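About Nostwood

Our school teaches one thing, which is how to close a wound by hand. We are a small suturing school in Florgate, and our students are veterinary nurses, medical students, young doctors, and sometimes experienced doctors who did not hold a needle for many years and want to come back to it.

How we began

Nostwood was started by Ibsa Alemayehu, who worked as a surgical nurse and later as a trainer of nurses. In his work he met many people who knew the theory very well. They could draw every stitch on paper. But when they had the needle holder in the hand, the thread went everywhere, and they became ashamed and stopped practicing. Ibsa rented one room above a pharmacy, bought five lamps and a box of practice pads, and invited the first group to come in the evening after their shifts. It was December and the heating was weak, so the first group learned to tie knots with cold fingers.

Today we have the full floor above the same pharmacy. The heating is repaired.

What we teach

The base of everything is the simple interrupted stitch. Each stitch is tied and cut separately, so if one of them is bad you can remove it and the others stay. We spend the whole first evening on it, and students are often surprised that we do not go faster. Only after this we go to the continuous stitch, the mattress stitches and closing under the skin.

We ask the students to look at four matters in every wound they close: the distance between stitches, the distance from the edge, the tension, and the length of the tails. A stitch that is too tight makes the edge of the pad white and folded. A stitch that is too loose leaves a gap. You learn the right tension with the fingers and it takes time, so please do not be angry with yourself in the first week.

The pads

We practice on synthetic tissue. In the beginning we used dry pads, and they are still good for the first knots, but for the later lessons we color the pads with red liquid. A clean dry pad is too kind to the student. When the surface shines and the thread is dark, it is more difficult to see where the end of the thread is lying, and this is a skill too.

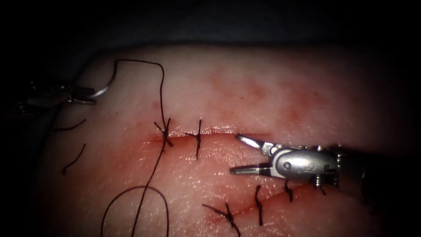 Interrupted stitches along two incisions on a synthetic tissue pad, with the first knot at the left still on the long thread.

Many beginners ask us why the thread must be so long. A long thread gives you enough for several stitches, but it makes loops, and loops like to catch on knots which are already tied. We teach to look where the thread lies before every new bite of the needle. Some students prefer to work with a short thread and change it more often. We accept both ways.

The needles we use are curved, and we ask you to turn the wrist and follow the curve. Pushing straight will tear the pad and bend the needle.

Our teachers

Ibsa Alemayehu leads the beginner course and still prepares most of the pads himself in the small kitchen. Tae-yang Sun teaches the advanced evenings and wrote our practice book, which has 47 pages and many drawings of knots. She is also the person who answers your letters, so if the answer comes late, it is her teaching week.

How a course goes

One course has five evenings of 3 hours, with a tea break in the middle. The groups are small and every student has an own table, own lamp and own set of instruments for the time of the course. You take your last pad home. Some former students keep it on the shelf, and one told us that his mother asked him to put it in another place.

If you miss an evening, you can come with the next group for that lesson and you do not pay again.

Where to find us

We are at 54 Rolemen Street, Florgate, on the second floor. The entrance is on the side of the building, next to the bicycle stand. The door downstairs is open from 4 p.m. on course evenings, and at other times please ring the bell with the name Nostwood. You are welcome to come and see the room before you decide.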